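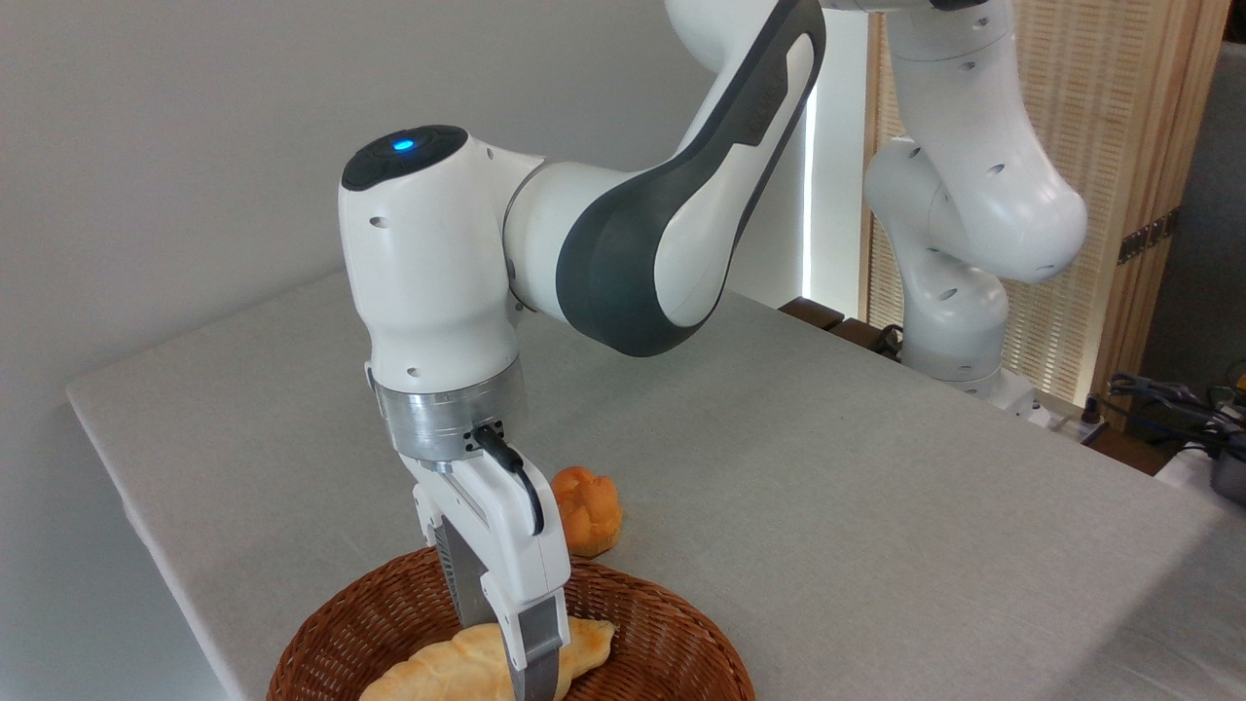
Ticket: Grasp success drops on curved items, Trellov policy
Project: Tristham
Status: Open, waiting on a rerun
Opened: 19 October 2018

Hi all, me again with the basket task. Short version: the new Trellov policy is great on round stuff and weirdly bad on the croissant, and I'd like a second opinion before I touch the training data.

What I ran: 21 picks per item, same start pose, basket moved and turned a little between tries. The old policy missed the croissant 2 times. The new one missed it 6 times, which is way more than I'm willing to call bad luck. With the bun it's the other way around, the new one is clearly smoother and I'd hate to lose that!

What a miss looks like: the fingers come straight down like they should, close near one of the tapered ends, and the roll swivels out as the arm lifts. No error in the log. The controller thinks it's holding something until the width check fires.

Things I tried, in order:

- Recalibrated the hand to the fixed camera. Tiny shift, same misses.
- Slowed the last part of the descent. Looks nicer, still misses.
- Swapped the fingertip pads for the spare set. No change, so I put the old ones back.
- Turned off the Dauda depth filter. Okay, now this was interesting. The predicted grasp point jumped back toward the middle of the roll right away.

So my guess is the filter is smoothing the basket rim into whatever lies next to it, and the policy sees one big lump with its center in the wrong spot. A round bun forgives that. A croissant with one end up near the weave doesn't. I haven't proven it yet, I only looked at predictions with the filter off and didn't do the full set of picks.

Update, same day: I went back through the March recordings and they were all made before the filter went in. The old policy never saw filtered depth at all, so my comparison wasn't fair to begin with (sorry, that one's on me).

Next up, I'll rerun both policies with the filter off and save everything under Postorau so the logs don't get mixed up with the first batch. If anyone still has the filter settings from the two-arm handover runs, please attach them to this ticket. Mine got overwritten when I updated.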